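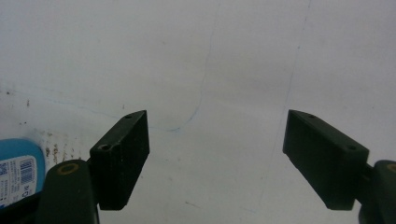
Week two of swapping finger pads on the hand-held gripper, and I have opinions, which I will now spread over far too many posts. The contenders are the black pads on the green fingers (the Abreu set) and the soft ones from Cludside that arrived in a very nice box. The Abreu pads have two screw holes each on top, one tiny one near the tip and a bigger one down by the arm, and mine have already picked up a few scuffs along the edges. I consider this seasoning.

2/ The test is not glamorous. Close on a thing, lift the thing, put the thing down, write in the notebook. I did it 269 times with the Abreu pads. By the end I could have been replaced by a robot, and the paperwork to do that is presumably somewhere on my desk.

3/ Results so far. Abreu: seven drops out of 269. Cludside: I stopped after 81 lifts when the left pad started peeling off its backing. It had dropped nothing up to that point, annoyingly. Best grip I've ever used, right until it became a sticker.

4/ Cludside support told me to "allow the adhesive to settle". I asked how long. They sent me a link to the page I had bought them from.

5/ Angle matters more than I'd allowed for. Tilt the pads so they face each other properly and thin things behave. Get one of them slightly off and a pencil will spin round and point at you, like it's picking you out of a line-up.

6/ Anisa Tambunan asked why I don't use the Tristomport fingers like a normal person. Because they cost 900 a pair, Anisa, and I have met me. I drop screwdrivers on things.

7/ Camera next. The one on the gripper sees both pads nicely when they're wide open, and that's lovely, except I mostly need to know what they're doing when they're shut. Moved the mount up a notch. Now I get a superb view of the table and a rumour of the object.

8/ Moved it back down a notch.

9/ Someone asked about the controller. I'm on Cilla for the arm, same as last year. It does what it's told and logs it in a file format that only Cilla can open. The rival one had much nicer menus and a habit of forgetting where home was. I can do that myself for free.

10/ White surfaces, by the way: great for seeing black pads against, dreadful for glare. My exposure goes up and down like a nervous eyebrow. I've tried a grey mat as well -- better picture, but small dark screws vanish on it and then turn up in my sock.

11/ Going back to the Abreu pads for now. New Cludside backing is apparently in the post. If it holds I'll do the full 269 again and post the numbers. Anisa has offered to hold the notebook, though not the gripper.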